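Slip-Aware Grasp Width Control for Hand-Held Gripper Demonstrations

Student project report
Group members: Branwen Powell, Aminu Bassey, Christos Christodoulou
Supervisor: Gwawr Hopkin
Submitted: Thursday, January 15, 2026

1. Scope

This report covers the software written for the second half of the project. The hardware was inherited from the previous group and is treated as fixed. The work has three parts: a time alignment stage for the recorded streams, a segmentation stage that cuts each recording into phases, and a policy that predicts gripper motion and opening width from the head camera view. The policy runs inside Endis, the control stack maintained in the lab by Bleddyn Voyle. Changes made to Endis itself are listed in Section 5.

The task is to pick up a soft toy from a table and place it in a box, using two grippers. Soft toys were chosen over rigid blocks because the opening width at contact does not determine whether the hold is good. A plush arm can be compressed to almost any width before it begins to pull out of the fingers.

2. Recording and time alignment

Each demonstration contains a head camera stream, two gripper pose streams and two width streams. The camera and the grippers are on separate clocks. The first version of the recorder stamped every message on arrival at the host, and the resulting offset between image and width changed from session to session. Policies trained on this data closed the fingers early.

The replacement, called Morgan in the repository, estimates one offset per session. The operator opens and closes both grippers in view of the camera before the first demonstration. Morgan extracts the fingertip distance from the images, resamples it to the rate of the width signal, and finds the lag with the highest cross-correlation. A linear drift term was tried and removed. Over the length of one session it was smaller than the frame interval, and fitting it made short sessions worse.

Dropped frames are handled separately. A gap of one frame is filled by repeating the previous image. Any longer gap splits the demonstration, and the shorter part is discarded.

3. Segmentation

The dataset after cleaning holds 1200 demonstrations. The raw count was 2095. Most of the rejected recordings failed the pose check, which removes any demonstration in which either gripper pose jumps farther than the tracker could plausibly report between two samples. The remainder were split by long gaps and left with no complete grasp.

Segmentation labels each time step as approach, contact, carry or release. The labels come from the width signal and its derivative, with no manual annotation. Contact begins when the commanded width continues to fall and the measured width stops following it. On rigid objects this point is sharp. On plush it is not, and the first threshold gave contact labels that flickered for several steps.
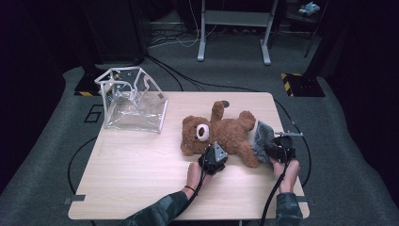 Two changes fixed the flicker. The first is hysteresis: contact is entered at one threshold and left at a lower one. The second is a minimum phase length of 8 samples, applied after thresholding. Phases shorter than this are merged with the phase before them. Both values were set on a held-out group of recordings and were not tuned again.

The two grippers are labeled independently. An earlier version forced both to share a phase, on the assumption that the hands act together. This was wrong for a large part of the data. Operators often hold the toy still with one gripper and adjust the other, and a shared label hides the second grasp completely. Independent labels made the downstream model larger, but removed a class of failure in which the idle hand opened whenever the active hand did.

4. Policy

The policy takes the current head image, the last two gripper poses for each hand, and both widths. It outputs a short sequence of relative poses and widths. Relative poses are expressed in the frame of each gripper at the start of the sequence. An absolute version was trained for comparison and depended strongly on where the table stood.

Width is predicted by a separate output head with its own loss weight. With a single shared head, pose error dominated training, and the width output settled near the mean of the data. The phase labels from Section 3 are used only in training, as an auxiliary target. They are not needed at run time.

Slip is handled outside the network. A small monitor compares the predicted and measured widths during carry. If the measured width falls below the prediction for a set time, the monitor reduces the commanded width by a fixed step, up to a force limit. The monitor holds no model of the object. Christos Christodoulou wrote a learned replacement, but it reacted to camera noise and was dropped.

5. Changes to Endis

The planner in Endis expected one end effector target per cycle. It now accepts a pair and rejects both if either is unreachable. Sending the reachable one alone was tested first, and it pulled the toy out of the other gripper.

The collision check was also changed. Endis treated the box as a solid volume, so every placement target inside it was rejected. The box is now represented by its walls, each padded by a fixed margin. The representation is rigid, and movement of the walls during placement is not modeled.

A queue between inference and control absorbs late predictions. When a new sequence arrives, steps older than the current time are dropped, and the rest are blended with the sequence already running. Without blending there was a visible jerk at each boundary.

6. Results

The final policy was evaluated on 57 trials using toys not present in training. Failures fell into two groups. In the larger group, the first grasp closed on a thin part of the toy, and the monitor reached the force limit without stopping the slip. In the other, the grasp was good but the toy caught on the edge of the box during placement.

With the monitor disabled, the first group grew and the second did not change. With host time stamps in place of the Morgan offsets, most trials failed at the first grasp, and the remaining parts of the system could not be assessed.

7. Known problems

Morgan fails without warning if the fingertips are hidden during the opening movement. The correlation peak is then low but still returned as valid. A threshold on peak height should be added.

The force limit is one constant for all objects. It is too low for heavy toys and leaves marks on short pile.

The blending weights assume a constant inference time. Aminu Bassey has a branch that measures the delay for each prediction, which passes the unit tests but has not been run on the arms.

Unit tests cover the alignment and segmentation stages. The queue is tested only in replay, using recorded inference delays. Configuration files for all reported runs are in the project repository, under the directory named after each section of this report.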